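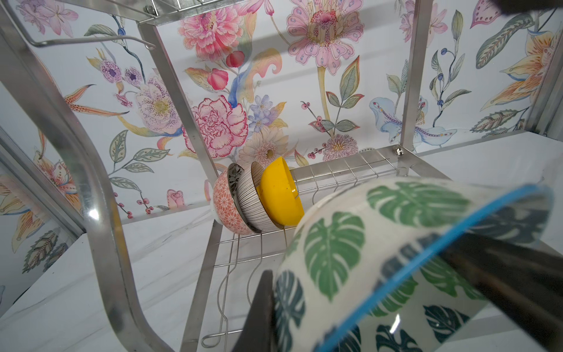

モンステラ柄、青い縁の陶器ボウル

Pemville 業務用厨房機器
トップ > 加熱・保温 > スープウォーマー > Briltia 663

Briltia 663 卓上湿式スープウォーマー
製造元:Abernathy
容量:13リットル
消費電力:400W
電源:単相100V
加熱方式:湿式(湯せん)
温度調節:無段階ダイヤル、Flirnlow付き
材質:ステンレス(本体、内鍋、蓋)
付属品:内鍋、蓋、レードル、日本語説明書
保証:21か月(内鍋、蓋、レードルは対象外)
在庫:あり

商品について

スープウォーマーに過度な期待をする方が多いので、先に書いておきます。保温器は料理をおいしくしません。できあがったスープを、できあがったときに近い状態でしばらく置いておくための箱です。カタログには「まるで作りたて」とありますが、昼前に仕込んだ味噌汁は、どんな保温器に入れても午後には昼前に仕込んだ味噌汁の味になります。

それを承知のうえでなら、Briltia 663は悪くない機械です。ランチに日替わりスープを付ける喫茶店、カレーを一種類だけ出すバー、朝食のポタージュを客に自分でよそってもらう小さな宿。そのくらいの規模を想像してください。

容量13リットルの読み方

13リットルは内鍋を縁まで満たしたときの数字です。縁まで入れるとレードルを沈めただけであふれますし、蓋の裏に付いた水滴も逃げ場がなくなります。何杯取れるかは器しだいで、カタログの「何人前」という表示を当店では載せていません。あの数字がどの大きさの器で計算されたものか、問い合わせても返事がもらえなかったからです。普段お使いの器に水を張って、計量カップで測ってみるのが確実です。深めの鉢で具だくさんのスープを出す店では、思ったより早く底が見えます。

400Wで何ができるか

冷たいスープを温める力はありません。製造元の説明書にも「加熱調理には使用しないこと」と書いてあるのですが、販売資料のほうでは同じ製品が「温め直しにも便利」と紹介されています。当店は説明書を信じます。スープは必ずコンロで沸かしてから移してください。外槽の湯も、水から始めると開店に間に合わないことがあるので、やかんの湯を入れるのが楽です。

そのかわり、消費電力が小さいぶん置き場所には困りません。ただしコーヒーマシンや電子レンジと同じコンセントにまとめるのはやめてください。回路の容量がわからない店舗は、電気工事店に見てもらってからのご注文をおすすめします。

Flirnlowという機能について

本機の売り文句になっているのがFlirnlowです。製造元の説明では「液面の変化を読み取り、最適なぬくもりを保つ独自の制御」だそうです。分解図を見るかぎり、液面を測る部品は見当たりません。外槽の温度を見て、上がりすぎたらヒーターの出力を落とす、というのが当店の理解です。

それが役に立たないという話ではありません。営業が終わりに近づき、鍋の中身が少なくなってから煮詰まる速さは、ダイヤルだけの旧型より穏やかでした。店内で野菜スープを入れて比べたときの印象で、測定値として出せるものはありません。「独自の制御」に上乗せを払う価値があるかどうかは、午後まで鍋を出しておく店かどうかで変わります。昼の営業が短く、毎日売り切る店なら、旧型の在庫品で十分です。

とろみのあるもの

カレー、シチュー、ポタージュ。湿式なので乾式より焦げにくいのは確かですが、「焦げ付きなし」という宣伝文句は削ってほしいと思っています。混ぜなければ底は固まります。付属のレードルは柄が短く、蓋を閉めたまま差しておくと中に落ちることがあります。別売りの長柄をお使いの方が多いようです。

外槽の湯が減っても警告音は鳴りません。空焚き防止は付いていますが、作動するとヒーターが止まるだけで、表示灯はそのままです。気づいたときにはスープがぬるくなっています。営業中に湯量を見る時間を決めておいてください。

手入れ

内鍋と蓋は外して洗えます。食洗機は、製造元が可としている一方で、保証の注意書きには「食洗機による変色は対象外」とあります。お好きなほうを。
外槽は本体と一体で、排水コックはありません。冷めてから本体を傾けて湯を捨てることになり、正直なところここが一番の不満です。毎日のことなので、シンクの近くに置けるかどうかを先に考えてください。水道水を使っていると底に白い水垢が出ます。クエン酸で落ちますが、金属たわしは使わないでください。

Briltia 663が向かない店

・セルフサービスで、蓋が開いたままになりがちな店。温度が保てません。
・スープを二種類以上並べたい店。二台買うより、分割鍋の大型機のほうが場所を取りません。
・屋外の出店が中心の方。防滴仕様ではありません。
・仕込みから保温まで一台で済ませたい方。本機にはできません。

よくいただくご質問

保温のまま一晩置けますか。
置かないでください。残ったスープは浅い容器に移して早く冷まし、冷蔵してください。保温器は保存容器の代わりになりません。

おでんに使えますか。
入りますが、丸い内鍋なので串ものは取り出しにくいです。仕切りの別売りはありません。

ご飯の保温はできますか。
できません。製造元の写真にご飯らしきものが写っている版がありましたが、説明書にその用途はありません。

保証の21か月はいつからですか。
納品日からです。納品書が保証書を兼ねますので、捨てないでください。登録すると延長されるという案内が同梱されている場合がありますが、海外向けの用紙で、国内の販売分には適用されません。

色違いはありますか。
黒塗装のものが以前ありました。塗装がはがれるという相談が続いたので、当店では扱いをやめています。

ご注文と返品

未開封に限り返品をお受けします。一度でも湯を張ったものはお受けできません。設置場所の寸法に不安がある方は、注文前に設置場所の奥行きと、蓋を開けたときに上の棚に当たらないかをお知らせください。外形図をお送りします。
旧型との価格差、別売りレードルの在庫は、商品お問い合わせフォームからどうぞ。お電話での受付は午後3時までです。

関連商品
Briltia 長柄レードル
Briltia 交換用内鍋(663用)
Abernathy 旧型スープウォーマー(在庫限り)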